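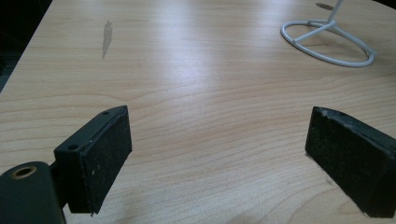
2 min read

Wadgate Hand-Held Demonstration Gripper

The Wadgate is a two-finger gripper carried in the hand and used to record manipulation tasks for later playback or policy training. The operator performs the task directly, with no arm attached. Finger opening and tool pose are logged together with the view from the onboard camera.

Fingers and pads

Each finger carries a replaceable black textured pad on its inner face. Pads are wear items. Scuffed corners, light fraying and lint on the surface do not affect recording, but a pad that has lifted from its backing should be changed before the next session. Replacement takes two screws per finger. Clean with a dry brush only; solvent softens the adhesive.

The fingers are visible at the lower edge of the camera view at all times. Downstream software uses them as a visual reference for opening width, so do not fit pads of a different color partway through a data set.

Specifications

Mass with battery: 700 g
Maximum opening: 118 mm
Battery life: about 11 hours, recording
Connection: USB-C or wireless to base unit
Pad set part number: 1022

Recording a demonstration

1. Place the gripper in the dock and wait for the steady green light.
2. Lift it and hold the open fingers over a clear part of the work surface, with at least one fixed object in view. A plain tabletop with visible grain or texture tracks well.
3. Press the rear button once to start. Open and close the fingers fully.
4. Perform the task at a moderate pace. Pause briefly before each grasp and after each release.
5. Press the rear button again to stop. Return the gripper to the dock between episodes if drift is reported.

Lighting

Overhead lamps can leave a pale band of glare on a finished table. Tracking tolerates this if surface detail remains visible on either side of the band. Where glare covers the grasp area, move the lamp or turn the table. Thin wire objects with a bright finish should be kept out of the glare, as their outlines are easily lost against it.

Remote control

The same fingers mount on the Bakholm wrist adapter, which allows an arm to be driven remotely with the hand-held unit as the leader. Finger position is mirrored one to one. Force is not fed back to the operator. Arms using the Fosano flange pattern need the spacer plate, sold separately.

In the box

Gripper, dock, USB-C cable, one spare pad set, hex key. Wrist adapter not included.

Support

Firmware and calibration files are supplied by Valdebenito on registration of the serial number. The April firmware is required for remote control. Questions about mounting and spare parts: Štěpánka Štěpánek, applications desk.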